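Stripping an old office desktop for parts
By Beatriz Valente
Updated April 21, 2026

These steps cover the full-size Dell towers that come through our bench in Brunport. Other makes are laid out differently, but the order of work is much the same.

You need a Phillips screwdriver, a small tray for screws, antistatic bags and a marker.

1. Unplug the power cord and everything else from the back. Press the power button for a few seconds to drain what's left.

2. Lay the case on its side with the removable panel up. Take the panel off and put it somewhere you won't step on it.

3. Pull the data and power cables from the drives. Grip the plug and leave the wires alone.

4. Take out the hard drive and write the machine's number on it with the marker. Ours go in a bag with the job sheet until Omprakash Chaudhary has wiped them.

5. Remove the heatsink. If it sticks, twist it a little each way before lifting. Raise the lever, open the metal frame and lift the processor straight up. Keep fingers and tools away from the gold pins in the socket.

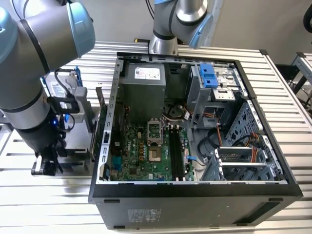 6. Push back the clips on the memory slots and pull the modules out. Bag them in pairs.

7. Unplug the power supply from the motherboard, undo its screws at the back of the case and slide it out. Don't open the power supply itself.

8. Unscrew the motherboard last. Check for a screw hidden under a cable before you pull.

Bare cases go on the Rebelo pallet with the panels back on.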